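Looking after the gripper cell: notes for week 2

Shireen Shezi, Kurndale teaching lab

These are tidied up from what I said at the bench, plus a few bits I forgot because we ran out of time (sorry, the cable chat went on a bit!). Bring them with you in October when you do your own strip-down, and scribble on them as much as you like.

Last time we got as far as powering up and homing the arm. Today is all about the end of it, meaning the wrist, the fingers and the camera that rides along with them, which is where most of our trouble starts.

Before you touch anything, stop the program, hit the emergency stop and hang your tag on the pendant. Yes, even for one screw. Leszek Wróbel keeps the tags in the drawer under the controller, and he does like them back.

Fingers first. Undo the screws on one finger, lift it off, clean the mounting face with a dry cloth and put it straight back before you start on the other. I know it's tempting to have both off at once, but they look very alike on the bench and I've fitted them the wrong way round myself (twice, if you ask Leszek). Tighten each screw a little at a time, swapping between them, until the finger sits flat. Then close the gripper slowly on a strip of paper. If the paper pulls out easily at one side and sticks at the other, a finger is crooked, so back off and try again.

Look at the gripping faces while you're there. A bit of shine is fine. If you can catch a fingernail on a groove, write it in the log and ask me for a new pair. We get ours from Welline and they take 14 days to turn up, so please don't wait until they're really bad!

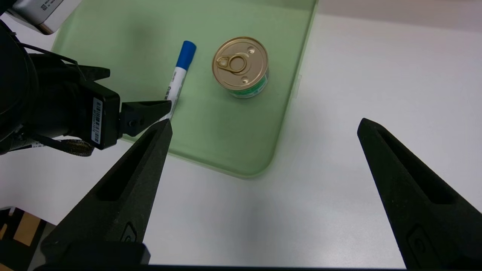
Now cables, my favourite subject. The wrist turns a lot further than you'd think, and every cable going past it has to have enough slack for the worst case and not so much that it catches on things. Move the arm by hand through its whole range, with the brakes released and a partner holding the forearm, and watch the loops as you go. Anything that pulls tight wants re-routing. Anything that flaps wants another tie. Leave the ties loose enough to slide a pencil under, and snip the tails off flush, because a sharp tail will saw through its neighbour over a term.

The camera needs less fuss. Blow the dust off, then wipe the lens with the proper cloth from the Mutiso kit and never your sleeve (Laurier, I saw you). Give the bracket a gentle wiggle. If it moves at all, tighten it and redo the calibration, even if the picture on the screen looks perfectly good to you. The calibration routine takes 40 poses and you can have a cup of tea while it runs, as long as one of you stays with the cell.

When it's all back together, run the slow pick test at reduced speed. We do 56 picks, mixing round things, long thin things and whatever else is in the box. Write down every miss, including the ones you think were your own fault. More than 2 misses and you go back to the paper strip.

Things for the log: your names, which finger screws you touched, any ties you replaced, the calibration error from the screen and the number of misses. Prys Prydderch has put a blank sheet on the Workalau page if your copy has gone missing.

Iason Vasilakis asked whether you can skip calibration if you only took the fingers off. You can, provided the camera bracket hasn't been knocked. If you're not sure, run it.

For next time, please read the section on tool weight in the controller manual, and have a go at working out what happens to the arm if the weight is set too low.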